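Peldale Computer Reuse Project
Second progress report to the Vasylenko Fund
December 15, 2019
Prepared by Beril Demirtaş, project coordinator

1. Where we are now

The grant from the Fund pays for the workshop in Peldale, for spare parts, and for part of my salary. The purpose is to take desktop computers that offices no longer need, repair them or take them apart for parts, and give the working ones to families and small schools. Our target for the whole grant period is 3,000 computers received. Up to now we have received 892. This is less than I wrote in the plan, and I explain the reason in section 3.

The workshop moved to the larger room in October. We lost almost 2 weeks of work with the moving, mostly because the electricity in the new room was not ready. It is ready now, and we have enough sockets for testing several towers at the same time.

2. Work on the towers

Most of the machines come from the offices of Varkorell, who changed all their desktops this year. They are full-size towers, heavy but pleasant to work on, because many parts come out without a screwdriver. Pak-hei Chow leads the technical work. He has written a short procedure which everybody in the workshop follows:

Write the intake number in the register before opening the case.
Lay the tower on its side and remove the side panel.
Take out the hard drive together with its caddy and keep the two together.
Remove the expansion cards and the memory, and store them by type.
Take out the processor only if the board will go to parts. Close the metal bracket of the socket afterward.
Check the power supply with the tester before any part is put back.

The fourth point was changed after the first months. Before, we left the memory in the case until the test, and then it was often difficult to know which modules had been checked already. Now all memory goes to one shelf and comes back to the bench tested.

Hard drives are the part that needs the most attention. Each donor signs that the drives will be erased, and we erase them before anything else is done with them. Drives that do not pass the erasing are destroyed by Drollik, and they send us a certificate for each delivery. The certificates are kept in the office and the Fund may see them at any time.

3. Problems

The second donor, who had promised us 1,000 towers for the autumn, has delayed the delivery until spring. We have this in writing, so I do not consider the computers lost, but the number in this report is lower for that reason.

The other problem is memory. Many of the towers arrive with no modules inside, as some offices keep them for other machines. We had put only a small amount for memory in the budget. I would like to ask the Fund for permission to move the money left from the furniture line to the spare parts line. The total of the grant does not change.

A smaller matter is the old cables. We have more SATA cables than we can use, and the storage for them is full. Pak-hei proposes to sell the extra ones by weight – I agree with him, and the income would go to spare parts also.

4. The bench
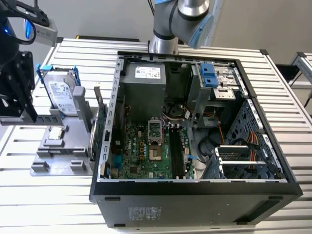 Dell tower open on the work table, with a Seagate hard drive in its blue caddy beside it.

The slatted tables are a good purchase. They are aluminum, they do not bend under the weight of the towers, and dust and small screws do not stay on them as on the old desks. We would buy the same model again for the second row if the Fund accepts the change in section 3.

5. Next period

Until the next report we plan to finish the Varkorell machines, to receive the delayed delivery, and to start giving computers to the first schools on the list. I will also send the corrected budget table with the two lines changed, as soon as I have the answer of the Fund.

For technical questions please write to Pak-hei Chow, and for questions about the budget to me.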